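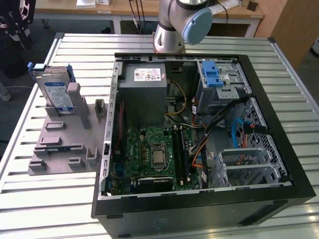
The old black tower, opened at last

I have owned this computer, or it has owned floor space in my house, for longer than I've owned any of my chairs. I paid Wiebke Reuter's brother 4,000 krónur for it, which even then felt like paying a man to let me carry something heavy down his stairs. It has been a footrest, a plant stand and for one winter the thing that kept the hall door from banging.

The plan is modest. I want it to start up, play music in the kitchen and stop making the noise. Grímur Mogensen said the noise was a fan. Grímur Þorgeirsson said it was the hard drive. They have been disagreeing since school, and I only asked the second one so that the first would have some company.

The heatsink is off, so the processor is sitting there with its metal lid showing, a small silver square which did all my tax returns. The old thermal paste had gone like the stuff you find round a bath. I cleaned it with the proper alcohol and a coffee filter, a tip from Hrefna Dalsgaard, who then asked for the rest of the coffee filters.

What I'd forgotten is how cheerful these things are inside. The outside is black and grim, the sort of box you'd expect to find a parking fine in. Inside there's a bright blue latch on top of the drive bay, a light blue cable curling past it, a bit of orange, a bit of red, and a great yellow bundle flopping out of the power supply like spaghetti off a fork. Somebody chose that blue. I hope they were pleased with it.

I do have complaints. The cables were clearly routed by a person going home in ten minutes. One black lot runs slantwise across the whole case, over everything I want to get at, and each time I push it aside it comes back. I have bought a bag of ties from Sveinbjörnsson, 183 in the bag according to the label, and I intend to use four.
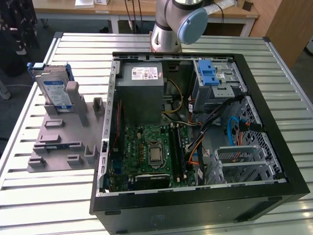
On its side, lid off, yellow spaghetti still untamed.

There is one expansion card down at the bottom of the board, and I'm leaving it alone until I've decided whether I need it. Snædís Vigfúsdóttir says take it out, less to go wrong. Snædís also once took the thermostat out of her car.

Next job is new paste, a blob the size of a pea (a small pea, say the forums, and then they argue about peas for 2,046 posts). After that the heatsink goes back on, the ties go in, and I find out which Grímur has to buy the beer. I've put the side panel behind the sofa so I don't tread on it. The screws are in an egg cup.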